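Inmovilizar filas y columnas en hojas de cálculo extensas: criterios de uso y procedimiento

Publicado el 17 de enero de 2025

En esta bitácora se recogen, con periodicidad irregular, notas sobre el manejo de hojas de cálculo en entornos administrativos. La entrada presente se ocupa de una función conocida y, a juicio de quien escribe, aplicada con poco rigor: la inmovilización de paneles. Las indicaciones corresponden a Excel para escritorio, en su versión en español.

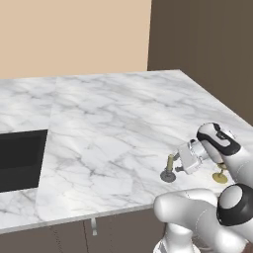

Encimera de mármol blanco y brazo robótico blanco, en dos vistas.
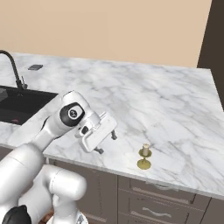

1. Planteamiento

Durante la revisión del inventario de Estoncombe se trabajó con un libro cuya hoja principal constaba de 952 filas y 37 columnas. La primera columna contenía el código de artículo, la segunda la denominación y las restantes, datos de almacén, proveedor, lote y vencimiento. Al desplazarse hacia la derecha desaparecía el código; al desplazarse hacia abajo desaparecían los encabezados. Varias correcciones se introdujeron en la columna contigua a la debida, y el error se detectó al cotejar los totales.

La solución estaba disponible en la pestaña Vista desde el primer momento. No se había aplicado porque el libro procedía de una exportación automática y cada usuario lo abría tal como lo recibía. Conviene, por tanto, dejar por escrito el procedimiento completo, incluidas las situaciones en que el comando parece no responder.

2. Inmovilizar la fila superior

Cuando los encabezados ocupan únicamente la fila 1, el procedimiento es el siguiente:

1. Abra el libro y sitúese en la hoja correspondiente.
2. Desplácese hasta el principio de la hoja con la combinación Ctrl + Inicio.
3. Seleccione la pestaña Vista de la cinta de opciones.
4. En el grupo Ventana, despliegue el menú Inmovilizar.
5. Elija Inmovilizar fila superior.

Aparecerá una línea fina bajo la fila 1. El paso 2 no debe omitirse: el programa toma como fila superior la primera que se muestra en la ventana, y si el usuario se encuentra a media hoja quedará fijada una fila de datos.

3. Inmovilizar la primera columna

El procedimiento es análogo. En el mismo menú se elige Inmovilizar primera columna. Debe advertirse que estas dos opciones no se acumulan. Al activar la segunda, la primera queda sin efecto. Quien necesite conservar a la vista los encabezados y el código deberá recurrir al procedimiento del apartado siguiente.

4. Inmovilizar filas y columnas a la vez

El comando Inmovilizar paneles toma como referencia la celda activa. Quedan fijas todas las filas situadas por encima de ella y todas las columnas situadas a su izquierda. Para mantener visibles la fila 1 y las columnas A y B:

1. Si ya existe una inmovilización, elija Movilizar paneles en el menú.
2. Pulse Ctrl + Inicio.
3. Haga clic en la celda C2.
4. Seleccione Vista, Inmovilizar, Inmovilizar paneles.

En el libro de Estoncombe los encabezados ocupaban tres filas, por lo que la celda de referencia fue C4. Las dos primeras contenían el título del informe y la fecha de extracción, datos que no era necesario mantener a la vista. Se optó por trasladarlos a una hoja aparte, denominada Portada, y dejar en la hoja de datos una sola fila de encabezados. La celda de referencia pasó a ser C2. Esta reorganización facilita también el uso de filtros y tablas dinámicas.

5. Incidencias frecuentes

5.1. El comando aparece atenuado. Suele ocurrir cuando se está editando una celda o cuando la hoja se muestra en la vista Diseño de página. En el primer caso basta con pulsar Intro o Esc. En el segundo hay que volver a la vista Normal. Cabe también que la estructura del libro o la ventana estén protegidas, circunstancia que se comprueba en la pestaña Revisar.

5.2. No es posible desplazarse por la hoja. Se produce cuando la zona inmovilizada ocupa toda la ventana. Es un caso habitual en equipos portátiles que abren libros preparados en monitores de mayor tamaño. La columna de denominación de nuestro inventario tenía un ancho de 52 caracteres y, sumada a la del código, dejaba muy poco espacio para el resto. Se redujo el ancho y se activó el ajuste de texto en las denominaciones largas.

5.3. Hay filas que no se pueden alcanzar. Si en el momento de inmovilizar la hoja estaba desplazada hacia abajo, las filas que quedaban por encima de la ventana dejan de ser accesibles mediante el desplazamiento. Los datos no se han perdido. Elija Movilizar paneles, pulse Ctrl + Inicio y repita la operación.

5.4. La inmovilización no aparece en el documento impreso. Se trata de dos funciones independientes. Para repetir los encabezados en cada página impresa debe acudirse a la pestaña Diseño de página, opción Imprimir títulos, y rellenar el campo Repetir filas en extremo superior. Un informe de más de 600 líneas impreso sin esta opción resulta de consulta muy penosa, como pudo comprobarse en la reunión de mayo.

6. Inmovilizar o dividir

El botón Dividir, situado también en el grupo Ventana, produce un resultado de apariencia similar y finalidad distinta. Separa la ventana en dos o cuatro secciones con desplazamiento propio, de modo que pueden compararse zonas alejadas de una misma hoja. Quien suscribe lo emplea para cotejar los movimientos iniciales y finales de un ejercicio. Para la introducción ordinaria de datos se recomienda la inmovilización.

Ambas funciones no pueden mantenerse activas simultáneamente en la misma ventana. Si se precisa una comparación puntual sin perder los encabezados, puede abrirse una segunda ventana del mismo libro mediante Vista, Nueva ventana, y disponer las dos con Organizar todo. Antes de guardar, ciérrese la ventana adicional, comprobando que la que permanece abierta es la que conserva los paneles fijados.

7. El caso de las tablas

Cuando el rango se ha convertido en tabla (Insertar, Tabla), los nombres de los encabezados sustituyen a las letras de columna al desplazarse hacia abajo, siempre que la celda activa se encuentre dentro de la tabla. En hojas estrechas esta característica puede hacer innecesaria la inmovilización de la fila superior. No ofrece, en cambio, ninguna ayuda en el desplazamiento horizontal, y deja de actuar en cuanto se selecciona una celda exterior.

En los libros del proyecto Kitdale, que combinan una tabla principal con notas situadas a su derecha, se ha preferido mantener la inmovilización por esta última razón.

8. Criterios adoptados

Tras la experiencia descrita, se acordó con Zbigniew Bednarek, responsable de los ficheros compartidos, aplicar a los libros nuevos las siguientes pautas:

- Una sola fila de encabezados por hoja de datos, sin celdas combinadas.
- Columna de código siempre en la posición A.
- Paneles inmovilizados antes de la primera distribución del libro.
- Zona fija inferior a un tercio del ancho de la ventana.
- Filas de título configuradas para impresión.

Las exportaciones que se reciben de Stankevičius siguen llegando sin paneles fijados y con las dos filas de título. Se ha preparado una plantilla en la que se pegan los datos como valores, con los encabezados ya dispuestos. La sustitución manual requiere poco tiempo y ha resultado preferible, por ahora, a una macro, dado que varios equipos tienen restringida su ejecución.

9. Nota sobre las fórmulas

La inmovilización afecta exclusivamente a la visualización. No modifica referencias, no bloquea celdas y no impide que se ordenen o eliminen las filas fijadas. Se hace esta precisión porque se ha recibido la consulta de si inmovilizar la fila de encabezados la protegía frente a modificaciones. Para ese fin debe utilizarse Proteger hoja, en la pestaña Revisar, desbloqueando previamente las celdas en las que se permita escribir.

Tampoco guarda relación con las referencias absolutas, pese a que en el uso corriente se hable de «fijar» una celda en ambos casos. El signo $ en una fórmula determina su comportamiento al copiarla y carece de efecto sobre la ventana.

Queda pendiente para otra entrada el tratamiento de las vistas personalizadas, que permiten guardar varias configuraciones de filtros y columnas ocultas en un mismo libro. El archivo Deka, donde se ensayaron, contiene tablas, y en ese supuesto el comando Vistas personalizadas no está disponible.

Archivado en: Hojas de cálculo, Procedimientos

Entrada anterior: Ocultar columnas sin alterar los totales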